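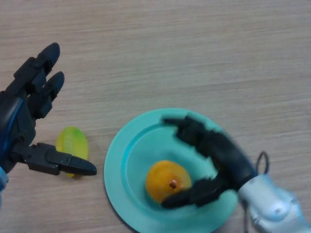 Keep One Colored Plate

By Bindu Naidu

White dishes are the safe purchase, and I own 10 of them. I still think every kitchen needs one plate in a strong color, left out on the table for fruit. Orange on turquoise gets noticed. Orange on white gets walked past.

A wide rim and a shallow center are enough. Deep bowls hide the bottom layer, and by Friday the bottom layer is soft – I threw out plenty of plums in March before I gave mine up.

Mingxuan Ding says a bare wood table does the same job. Maybe so, but fruit rolls, and a plate is easier to wash than a table.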